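第三章 印花挂布的首次洗涤与安装

本章适用于Brovel系列大幅印花布,包括当桌布用和当挂布用两种情况。包装正面写着“免烫、免养护、永不褪色”,三句话请都打个折扣再听。第一句要看洗完怎么晾,第二句与本章的存在本身就矛盾,第三句没有哪种印花布担得起。

修订日期:2025年8月25日

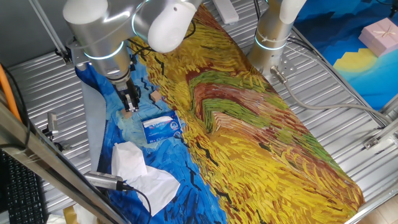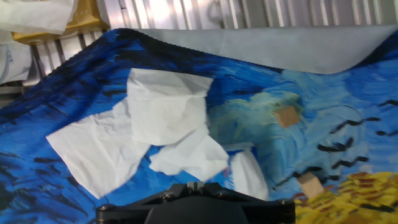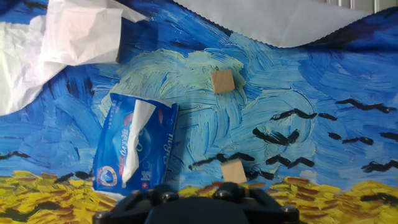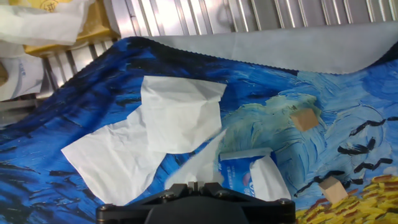
油画风格的印花布,深蓝与黄色笔触。

3.1 开箱之后先别剪标签

1. 把布从袋中取出,平摊在干净的台面或床上。拆袋用手撕,刀片容易划到最外面那一折。
2. 找到布边的水洗标,核对上面的品名与订单是否一致。Brovel有涤纶和棉麻两种底布,图案相同,洗法不同,零售页面常常只写“优质面料”,等于没写。
3. 对着窗户看一遍,检查漏印、横向色带和针孔。检查时应在自然光下进行,暖色灯光会把偏色盖过去。
4. 量长和宽,各量两处,记下来。这组数字在3.3节还要用。
5. 标签保留到第一次洗涤、晾干、复量全部结束。剪掉标签以后再谈退换,店家多半不认。

注意:新布有气味属常见情况,通风一晚通常会减轻。客服有时建议喷香氛,我们不推荐,香氛里的油分可能在浅色部位留下印子,气味也只是换了一种。

3.2 色牢度自测

出厂合格证上的色牢度等级是抽样结果。抽的是哪一批,证上没有写,您手里这一块是否在内也无从得知。自己测一次花不了多少时间。

1. 取一块白色棉布,用冷水浸湿后拧到不滴水。
2. 选背面靠近卷边的位置,深色浅色各选一处。
3. 用湿棉布以中等力度来回擦9次,不要换面。
4. 在自然光下看白布。没有颜色,或只有极淡的一层,可以继续下一节。
5. 白布明显染色,请停止操作,拍照留存,联系购买渠道。

警告:不要听信“加盐固色”“加醋固色”的说法。涤纶底布上的颜色与盐和醋没有什么关系,棉麻底布即便有些微作用,也救不回一块本来就没有固好色的布。用醋泡过以后,店家反而有理由拒绝退货。

3.3 首次洗涤

涤纶底布:

1. 图案朝里对折,装入大号洗衣网。
2. 选择冷水、轻柔程序,单独洗涤。
3. 洗涤剂用中性的即可。Björklund护色洗衣液可以用,普通中性洗衣液也可以用。前者的瓶身称能“唤醒原色”,我们洗过之后没有看出区别,是否值那个差价请自行判断。
4. 脱水选最低一档,结束后立即取出。布在滚筒里闷得越久,折痕越难去掉。

棉麻底布:

1. 用大盆或浴缸盛冷水,先放洗涤剂搅匀,再放布。
2. 浸泡时间宜短,用手掌按压,不要揉搓印花面。
3. 换清水漂洗,直到水里不再起泡。
4. 不要拧。把布卷在干浴巾里压掉多余的水。

晾干:

1. 在阴凉通风处摊开晾,避免夹子夹在图案中间。
2. 至少晾12小时,厚的卷边要用手摸过再确认。摸起来发凉,多半还没干透。
3. 不要使用烘干机。棉麻款的宣传页写着“可低温烘干”,水洗标上却画着禁止烘干的符号,两者冲突时以水洗标为准。

复量:干透以后照3.1节第4步再量一遍。涤纶底布的尺寸一般变化不大。棉麻底布会缩,缩多少取决于水温和织法,说明页上那个漂亮的小数我们没能重现,所以这里不抄。打算定做挂杆的用户,请用复量后的数字下单。

3.4 熨烫

“免烫”大致可以理解为“折痕不深时可以不烫”。从袋里拿出来就直接挂的布,横竖几道折印会留很久,所谓靠自重垂平,在薄的涤纶布上见效很慢。

1. 从背面熨烫,熨斗调到水洗标允许的最低档。
2. 垫一层白色薄棉布。有颜色的垫布可能掉色。
3. 沿布纹方向走,不要在一处停留。
4. 烫完平放至完全凉透,再折叠或悬挂。

注意:手持挂烫机对付薄布尚可,对卷边和接缝基本无能为力。喷嘴贴得太近还会滴水,在丝光面上留下水圈。

3.5 安装挂杆

随附的Dikon挂杆套件有磁吸和打孔两种固定方式,盒上都标为“牢固”。磁吸款只适合金属面和小尺寸的布,大幅挂布请用打孔款。若您家是石膏板墙,盒内那包膨胀管也别急着用,它是给实心墙配的。

1. 确认墙体类型。敲击声空的多为石膏板,需另购空心墙专用锚栓。
2. 用管线探测器检查开孔位置。探测器也会漏报,开关和插座的正上方、正下方一律避开。
3. 确定挂杆高度,用水平尺画一条浅铅笔线。手机上的水平仪软件误差大小不一,校准过再用。
4. 标出支架位置,相邻支架的间距不超过90厘米。说明书早先的版本允许更宽,六月改版时收窄了,手里若是旧册子,请按本页执行。
5. 钻孔,清掉孔内粉尘,装入锚栓,拧紧支架。
6. 把挂杆穿过布的上缘套管,两端露出的长度应一致。套管偏紧时从中间往两头推,硬拽会把缝线拽开。
7. 两人配合把挂杆放上支架,先落一侧,再落另一侧。
8. 退后看是否水平。两端高低相差在2毫米以内不必重装,肉眼基本看不出来,调节螺丝就够了。

警告:不要把挂布装在灶台、壁炉或电暖器附近。包装上的“阻燃”字样没有注明依据哪一项标准,在厂家拿出检测报告之前,请一律当作可燃物处理。

3.6 当桌布使用

1. 桌面先擦干。底层若有水,深色部位可能向下渗色,浅色木桌尤其要小心。
2. 建议加防滑垫。Orelix防滑网垫与本品一起出售时有折扣,单买没有必要,普通网垫用起来差不多。
3. 热锅热壶下面照样放隔热垫。“耐高温”在包装上没有给出温度,不作数。
4. 酒、酱油、咖啡洒上去后先吸,再用冷水点拭,由外向内。来回擦会把污渍推开。
5. 油渍用少量洗洁精点在背面,静置片刻后冲净,必要时重复。

所谓“防污涂层”只在部分批次上存在。想知道自己这块有没有,可以在边角滴一滴水,水珠能立住的就有,立刻渗进去的就没有。有涂层的也会随洗涤变弱,补涂喷雾的效果我们持保留态度。

3.7 收纳与褪色

1. 长期不用时卷起来收,图案朝外,芯子可以用包装纸筒。
2. 外面套棉布袋。塑料袋不透气,收进去之前若有一点潮,取出来就可能发霉。
3. 樟脑丸不要直接接触布面。
4. 挂在朝南窗边的布会先从蓝色和红色开始变淡,这与底布是哪一种关系不大。介意的话拉上纱帘,或隔一段时间换一面墙。

附带的“色彩质保卡”将近九成篇幅在列免责情形,日晒、洗涤、潮湿、烟熏都不在质保之内。卡片可以留着,购买凭证和3.1节量下来的尺寸更值得留,申请售后时先出示这两样。

3.8 常见问题处理

洗后图案边缘发毛:多为揉搓所致,无法恢复,下次从背面清洗。
下缘呈波浪状:棉麻底布与缝线缩率不同。略微喷湿后从背面低温熨烫,可以改善,很难全平。
挂杆中部下弯:检查支架间距是否符合3.5节第4步,必要时中间加装一只支架。
两块同款颜色不一致:不同批次之间存在色差,需要成对悬挂的用户请一次买齐,并在付款前要求店家书面确认同一批号。口头答应的不算。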